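Demonstration gathering (robot learning)

From the Ullier household robotics wiki

Demonstration gathering is the job of collecting examples of a task being done, so that a learning system can pick up the task from them. I've written most of this entry from my own time on the Carhuamaca laundry set, so it leans heavily toward washers, dryers and baskets (sorry, kitchen people, your page is coming!). Other editors are welcome to add to it.

What counts as an example

One example, which most of us call an episode, is a single try at a task from start to finish. It holds whatever the robot's cameras saw, where its joints were at each moment, and the commands that were sent to them. It also gets a short line of plain text saying what the try was for, like "take the towel out of the dryer." I used to write long, loving notes in that line and I've learned to stop. The shorter ones are much easier to search later.

An episode has to have a clear beginning and end. On Carhuamaca we started every one with the arms down and the basket already in place, and we ended it when the arms came back down again. That sounds fussy, but when we let people start wherever they liked, the first few seconds of each recording were a muddle of little corrections that had nothing to do with laundry.

How the robot is driven

There are a few ways to do it. A person can take hold of the arms and move them by hand, which works nicely on a small arm bolted to a bench and is awkward on anything with legs. A person can also drive from a distance, using a pair of smaller arms or hand controllers, and that's the way I know best. Stanau, the driving software we used, lets you pause both arms with a foot pedal, and I can't tell you how often I've been grateful for that pedal!

New drivers are slow, and their episodes look slow too. We had everyone do practice runs for 2 hours before anything was saved. Some people on the team thought this was wasteful and wanted to keep the practice runs as well. I still go back and forth on it, because a learner does need to see somebody recover from a bad grab.

Variety

If every example is the same, the system learns that one thing and falls apart when the basket moves a hand's width. So you change stuff between episodes: where the basket sits, what's in the drum, how far open the door is, which way the robot is facing when it begins. Carhuamaca kept a list of 6 basket positions and we went through them in order, then mixed them up in the second half of the project.

Clothes are the hard part. A sock hides in the back of a drum in a way that a cup on a table never would, and the opening is narrow enough that the arm blocks a head camera's view just when you want it most. 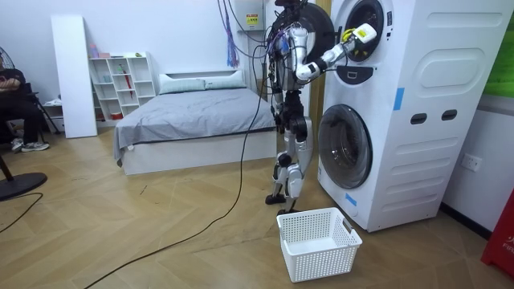 Reach is the other thing that eats up time. With an upper drum the arm has to go up and in together, and a driver who comes at it from too low will bump the rim and have to back out. I tell people to line up the wrist first and then push forward slowly.

Sorting and throwing out

Not everything recorded gets used. The Carhuamaca set came to 2,970 episodes, and 966 of those were set aside during review. The usual reasons were dropped video, a wrong text line, or a driver stopping halfway. Failed grabs were kept if the driver went on to finish the job, and they're tagged so that anyone who wants only clean runs can filter them out.

Review was done by people watching at double speed in Tronivau, our viewer. It's dull work, and I'd suggest short shifts with a snack nearby.

See also

Teleoperation
Episode labels
Folding tasks
Basket positions (Carhuamaca)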